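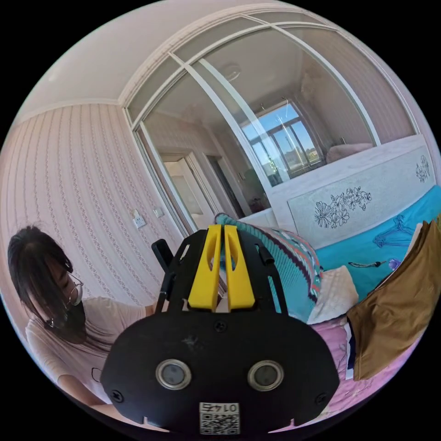 **Bedroom fit-out log, Grernwood apartment**
December, 10:40

The wallpaper is to stay. It is pale pink, with vertical stripes of small flowers, and Jin-sol Um confirmed this morning that the owner does not want it replaced. The headboard, white with a flower drawn in black line, also remains. Bedding for the inspection has yet to be decided; the turquoise sheet is acceptable for the present.

The glass partition requires a decision. Dong-hyun Heo proposes a curtain track on the bedroom side, fixed below the cornice so that the molding is left intact. Wonside quoted 1,557 for track and fabric, against an allowance of up to 1,000. A revised quotation, excluding the lining, has been requested.

The two-gang socket near the door frame is to be kept clear of furniture. Laurinda Ramalho will check the wardrobe drawing against its position.

Outstanding:

- fabric samples from Havlíček (Si-eun Ahn)
- paint reference for the white partition frames
- owner's approval of the track position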